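Home cooks wanted for the Grunditz Street supper club

Posted 7/30/18 by Fiifi Bonsu

Hi neighbors! I'm looking for people who like to cook and don't mind doing it in a kitchen that isn't theirs. If you've ever made dinner for ten and enjoyed at least half of it, please keep reading.

I run a monthly supper at the Nutsugah Hall on Grunditz Street. We started in May with one long table, a borrowed rice cooker and a menu I wrote on the back of an electric bill. The last supper had 70 people, and I was still peeling yams when the first of them sat down. So I need help, and I can pay for it (a little!).

What I'm after is 4 home cooks, one for each supper between now and the end of the season. You pick the main dish and one side. It should be something you grew up on, or something you make so often that your family complains about it. Fancy is fine but so is beans and cornbread. Ekkachai Kaewmanee did a pork and basil stir fry in June and the pans went back to the sink scraped clean. Selorm Dogbe is doing groundnut soup next and has already warned me about the amount of ginger she'll be ordering.

You don't need restaurant experience. I don't have any either, unless you count one summer of washing dishes, and I was bad at it. You do need to be okay with big pots, other people's knives and me asking if you've tasted it yet. You'll need a food handler card before your night. If you don't have one I'll send you the link and pay the fee.

How it goes: we meet once about two weeks ahead to talk over your recipe and scale it up. This part is more fun than it sounds, though salt and chili never seem to multiply the way the math says they should. I do the shopping the day before. On the night you come in at two, we eat at half past six, and you're out by nine. A separate crew does the dishes – you are not allowed to touch a sponge. There will be two helpers chopping for you all afternoon, and Senyo Odoi runs the serving line, so you never have to come out front unless you want to take a bow.

Pay is $126 for the night, plus a plate for you and up to three guests. The planning meeting isn't paid but I'll feed you. Groceries come out of the supper budget, and please don't buy things yourself and tell me later. I've had that talk with a few people now and I'd rather not have it with you.

The kitchen has a six-burner gas stove, two ovens (the left one runs hot, so we use it for bread) and a walk-in pantry. No deep frying, sorry. The hood isn't rated for it. We always serve one main without meat, so if your dish has meat in it, think about what you'd give the folks who skip it. Nuts are fine as long as they're on the sign.

To apply, send me a note with your name, the dish you'd make and who taught you to make it. That last bit is my favorite part to read. A few lines is plenty. You can drop it in the Esus box by the hall's side door or hand it to me at the next supper. I'll answer everybody, and if all the nights fill up I'll keep your name for next year.

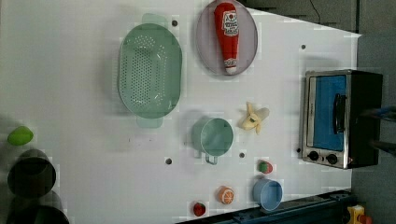
Some kitchen things and play food on a white table.

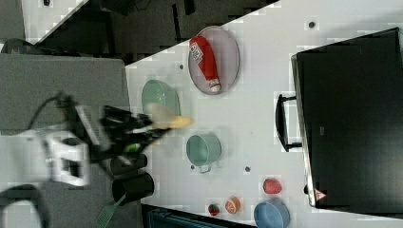

Kwesi Abubakari wrote back to ask whether two people could share a night, as he and his brother only know how to make their jollof together and neither one trusts the other alone with the rice. Yes, you can share! The pay gets split, but you each get your own plate, and the guest seats stay at three for the pair of you. Put both names on the note.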